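Grevthorpe Community Food Pantry
Frequently Asked Questions

Who may use the pantry?
Any household living in the Grevthorpe school district may use the pantry. There is no income test. Residents of neighboring districts may receive one emergency visit and will be given the contact details of the pantry closest to their home.

What do I need to bring on my first visit?
Please bring one item that shows your current address, such as a utility bill, a lease, or a letter from a school or public agency. You will be asked for the number of people in your household and their ages. You will not be asked for Social Security numbers or immigration documents. Guests without a fixed address may register using the pantry's own address.

When is the pantry open?
The pantry is open on weekday afternoons from 1:00 p.m. to 5:30 p.m. and on Sunday from 10:00 a.m. to noon. New guests should arrive at least 20 minutes before closing so that registration can be completed. The pantry closes for stocktaking during the first week of January. Emergency boxes remain available that week by telephone request.

How often may I visit?
Each household may make two full visits per month. Bread and fresh produce may be collected at any time during opening hours and do not count as a visit.

How is the amount of food decided?
The pantry uses a point system. A household of one receives 20 points per visit, and 6 points are added for each additional person. Shelf labels show the points for each item. Unused points do not carry over to the next visit. Infant formula and diapers are provided outside the point system and should be requested at the registration desk.

May someone else collect food for me?
Yes. Complete a proxy form, available at the desk, and name the person who will collect on your behalf. The form is valid for 6 months. Your proxy must show photo identification at each visit and may represent no more than two households.

Do you deliver?
Delivery is offered to residents who are unable to leave home for medical reasons. Eighty-eight households are currently enrolled, and there is a short waiting list. Requests should be made to Nassoro Nzioka, Guest Services Coordinator. Deliveries are made in the Devadiga Street, Mill Road and Lower Grevthorpe areas between 9:00 a.m. and noon.

Can you accommodate allergies and special diets?
Guests choose their own items and are encouraged to read all labels. Low-sodium, gluten-free and halal items are stocked when available and are kept on separate shelves. The pantry cannot guarantee that any product is free of allergens.

Is it safe to eat food that is past the date on the package?
In many cases, yes. A "best by" date refers to quality. Commercially canned goods that have been stored in a cool, dry place generally remain safe well beyond that date if the can is in good condition. The pantry does not distribute infant formula or baby food past its date under any circumstances.

What food donations are accepted?
Unopened, commercially packaged food is accepted during all opening hours at the rear entrance on Korden Lane. The items most often needed are canned fish, canned fruit in juice, peanut butter, rice, dried beans, cooking oil and breakfast cereal. Cans with pull tabs are especially useful to guests who have limited kitchen equipment. 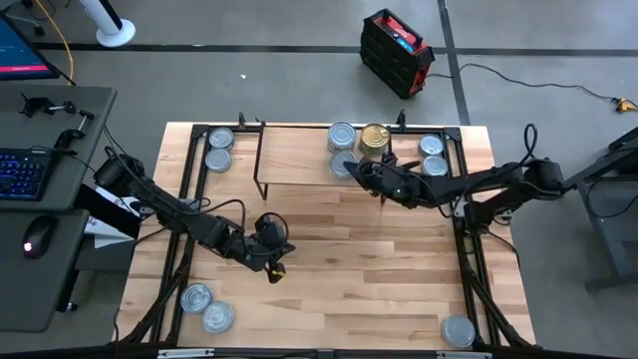
What items cannot be accepted?
The pantry is unable to accept the following:
Home-canned or home-cooked food
Cans that are bulging, leaking, badly rusted or deeply dented along a seam
Packages that have been opened or repaired with tape
Items with no label or ingredient list
Alcohol, vitamins and medicines

May I donate produce from my garden?
Yes. Please bring clean, whole fruits and vegetables before 3:00 p.m. on a weekday so that they can be placed on the shelves the same day. Cut produce cannot be accepted.

Will I receive a receipt for my donation?
A written receipt is provided on request. Under tax rules, the donor is responsible for assigning a value to donated goods. Receipts for gifts of money are mailed automatically.

Can my workplace or school hold a food drive?
Yes. Collection boxes and printed signs may be borrowed at no charge. Please contact the pantry two weeks in advance to reserve them. Drives expected to bring in more than 162 pounds of food should be scheduled with the receiving dock, as storage space is limited.

How is my personal information used?
Household information is used only for registration and for required reports, which contain totals and no names. Records are kept in a locked office. You may ask to see or correct your record at any time.

How do I raise a concern or make a complaint?
Concerns may be discussed with any member of staff or submitted in writing to Senthil Palaniappan, Pantry Director. Written complaints receive a reply within 20 business days. Making a complaint will not affect your right to use the pantry.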